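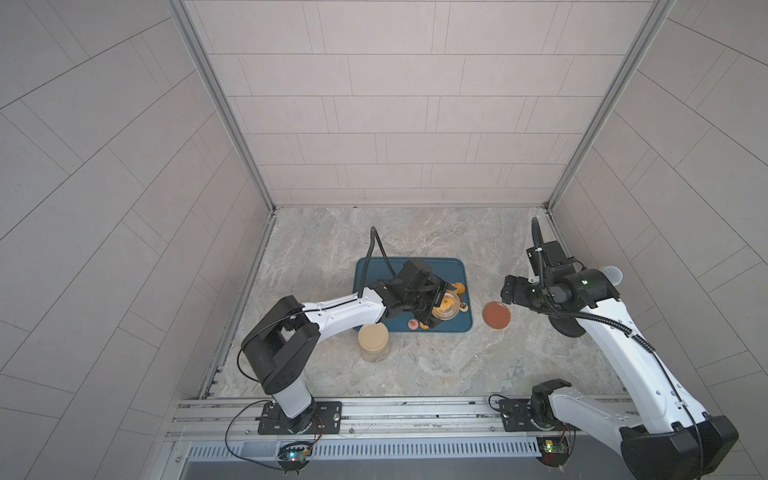
### 4.2 Gripper comparison on the lid task

We compared two finger sets on the same pair of arms: the stock flat fingers (Flat) and a set with a softer face cut for us by Szénási (Soft). Controller, rail spacing and arm speed were left alone. In the lid task one arm holds a clear jar by its body while the other picks up the lid, brings it over and seats it. Figure 3 has the left gripper closed on the jar over the blue tray and the right one by the brown lid, which lies straight on the marble-patterned floor. Lid on the floor is the harder start. The tray rim at least gives the fingers a bit of height to come in from; on the floor they have to go down almost flat, and any error in the height estimate ends up as a scrape or a miss. Start positions for the lid were drawn from a fixed list, same list for both finger sets.

**Figure 3.** Lid task, two arms on a shared rail. Left gripper holds the jar, right gripper at the lid.

We ran 126 trials in all, split evenly over three operators (Szabó, Usmani, Kinoshita), so 42 each. Half of each operator's trials with Flat, half with Soft, order swapped between blocks. A trial counts as done when the lid is seated and the jar is standing by itself with both grippers open. Drops, tipped jars and timeouts all count as fails, we did not grade them further. Maybe we should have.

Main finding is dull: on the pick there is little between the two. Flat fingers get under the lid rim more easily, the Soft ones need a second go more often because the face is thicker at the tip. Where Soft wins is the hold. With Flat the jar tends to turn a little when the other arm presses the lid down, and once it has turned the policy keeps correcting for a lid angle that is no longer right. Usmani saw this first, in the joint logs. We had put it down to the Vastamov controller and lost most of April on retuning gains that were fine.
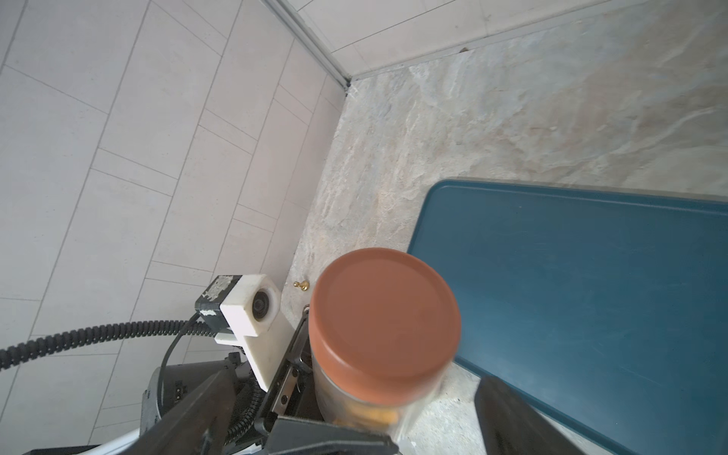
Slip was scored from the wrist cameras and not from the fixed one, as the arms hide the jar for much of the seating step in the fixed view. Two people (Bodnár, Szűcs) scored each clip without being told which operator ran it. They could of course see which fingers were fitted, so the scoring is not blind in the way that matters most. Disagreements were settled by watching again together. Motion blur was a nuisance on the quick moves and some clips had to be scored on the frames before and after.

Things we did not test: other jar sizes, wet lids, screw threads. Force at the fingertips was not measured either, only motor current, wich is a poor stand-in once the gearbox warms up. The Tarora fingers meant for a third arm of the study came too late and are left for later work. Swapping the finger sets also shifts the tool point slighty; we re-zeroed after each swap but did not redo the hand-eye calibration, so part of the pick difference may come from that. See 4.3 for the runs with calibration redone.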